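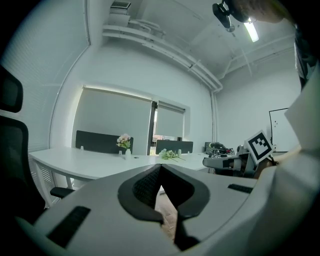 *desk by the windows, flowers in the vase*

**Left gripper pose jumps sideways mid-task, right one fine??**

Posted by Hatsue Hirose, Sun 16 October

Two handheld grippers, marker cube on each. Task is flower arranging, pick up a stem, put it in the vase. Right hand tracks fine. Left hand jumps 9 cm toward the window, stays there, snaps back. Happened in 11 takes out of 50. Log just says "pose lost, using last" and then a bad pose anyway. On Dornine 648 if that matters. Recalibrated twice, no change. Worse in the afternoon i think.

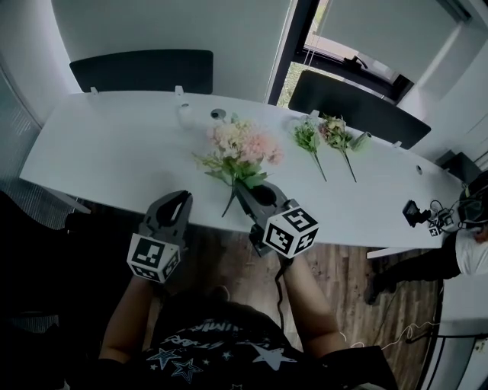
Also why this worries me, we replay these on the arm. Friday it replayed a bad one and drove the jaws into the desk before I got to the stop. No one hurt, one jaw pad torn. Don't want to do that agian.

**Shinji Chiba**

Stop replaying until its fixed, first thing. Then set a max jump per step in the replay config so the arm halts by itself. It's off by default in Dornine, no idea why.

For the jump: sounds like a flipped marker pose. Flat square seen nearly head on has two solutions and the solver picks the wrong one. Make it use two faces of the cube, drop anything with only one. Check the left cube for glare too, afternoon sun would fit. Matte print helps. Reprint, remeasure the face size, calibrate again.

**Mutside**

had this on Vullus, was a loose cube. tighten the screw

**Hatsue Hirose**

Cube isn't loose, checked. Jump limit is on now. Will try the two face thing Tuesday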